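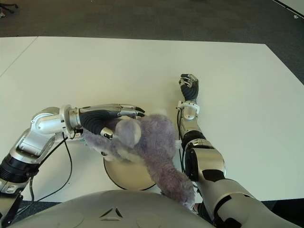 Notes from the Clidico open day, typed up fast before I lose them. Went with Elie Nseir, who drove. Parking is behind the Prokine building, the sign is tiny, we went past it twice. Sign in at the front desk, sticker badge, coffee in paper cups. 38 of us on the list, split in two groups. We got the second group, so lunch first. Sandwiches fine. Egg ones gone by the time we got there.

What they do, for anyone who hasn't been: Clidico takes in soft toys and kids' tableware from small makers and gets them ready for stores. Check, tag, fold, box. No sewing on site. I had that wrong going in and so did half our group, a couple of people were pretty let down. If you want sewing machines, go to the Fonum place instead, tours there fill up early though.

Stock room first. Long and narrow, shelves up both sides, everything in clear bags. 246 kinds of plush on the current list. Bears are still the biggest group, then rabbits, then a big jumble of sea things. Smells like new carpet. Elie asked about moths, got a long answer. Short version: the bags.

Second stop was the tag bench. Sharp little plastic fasteners, same as on socks. They let people try one. I put mine through the seam wrong and had to cut it off. Harder then it looks, you have to find the seam under all that pile.

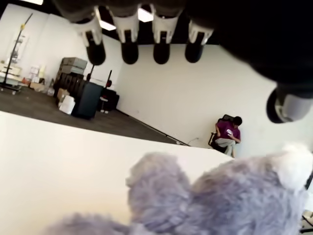

**SHBOUL, August**

Third stop, the one I came for. Sample room. Big, dark gray carpet, plain white walls, office chairs, big white tables. Very quiet after the stock room.

Lavender rabbit was out. Long soft pile, kind of grayish depending on the light, long ears, pale belly. I'd only seen it in the catalog and there it prints way too pink. Much better in person. The face is small for the body, little dark eyes and a tiny nose, and with fur that long you can lose the face completely if it isn't brushed. I asked Omar Matar (he ran our group, very patient man) if they trim it. They don't. Comes how it comes, quick brush at the end.

Also a plate. Round, pale, thin dark line at the rim. Goes in the same gift box as the rabbit, which I did not know. The idea is the toy sits on the plate in the box so the plate doesn't need its own insert. Saves cardboard, Omar says. My worry was fur on the plate. His answer: plate gets a paper sleeve, and anyway you wash a new plate. Fair enough. Still, I'd want the sleeve to be a good one.

Two things they argue about with this set, per Omar:

- ears up or ears flat. Up looks nicer when the lid comes off, but they crease at the tips
- rabbit on its side or on its back. Side shows the face. Back shows the belly patch, and a long toy flops over the rim whichever way

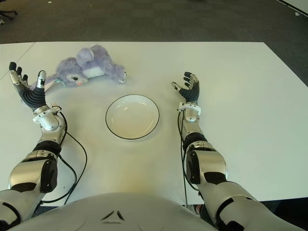
I'm on the side-lying team, for what it's worth. Elie says back, becuase the white patch is the best part. We went on about this in the car longer than I'd like to admit.

Asked about numbers. The last run of the set was 1,401 boxes and 1,098 have shipped so far, rest are waiting on lids. Lids come from a different supplier and were the wrong blue. Omar did not look happy about the lids.

The plate by itself is not for sale yet. I'd buy four. Plain, nice weight (they had a spare going around by the door), and the thin line means it doesn't scream baby stuff. There's supposed to be a matching bowl later on, no date.

Last bit was the shop corner. Seconds, mostly. Got a bear with a crooked mouth for my niece, cheap. Cash only, bring small bills. No rabbits in the seconds bin, I dug all the way down.

Practical stuff. Allow two hours, plus lunch. Sample room is cold, take a sweater. Stairs to the stock room but there's an elevator on the Prokine side if you ask at the desk. Kids OK over eight. Next open day is a Wednesday, sign-up sheet is at the front desk, or call and ask for Omar. Elie already put us both down for it.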